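Sit-stand desks: what to know before yours goes in

The first of the new white desks are up on the second floor, and the rest follow through February. Each one has a long top with a front edge that curves in toward the person sitting at it.

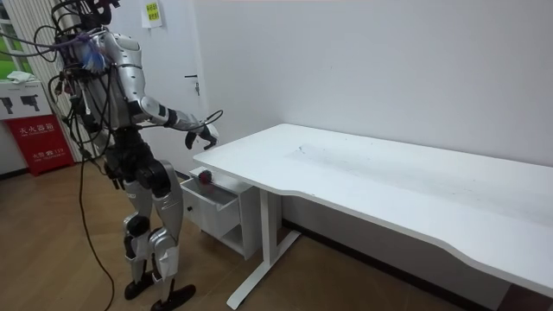
Blažena Hudec is keeping the floor plan this time. If you want a different spot from the one you've been given, tell her by Wednesday. After that the power outlets get assigned and moving a desk means moving an outlet too.

A few points from the first round. The small drawer cabinet goes under the left end of the desk unless you ask for the right. It fits beneath the top with the desk at sitting height, but don't stack binders on it - the desktop will come down on them. The open shelf at the bottom is meant for shoes or a bag. Please keep power strips off it.

The white tops mark easily. Gray scuffs from monitor stands and laptop feet mostly come off with a damp cloth and a little dish soap. Skip the scouring pads from the kitchen, as they dull the finish. Felt pads are in the supply closet, 80 to a box, so take what you need.

Old desks will be picked up by Kirholm in 3 loads. Empty your drawers before you leave the night before your pickup, and take the key out and tape it to the top. Anything left inside goes to Pirmin Danzer's office, where it will be kept until the end of the month.

Questions about chairs should wait for the next issue. The order from Braderard has not been confirmed yet.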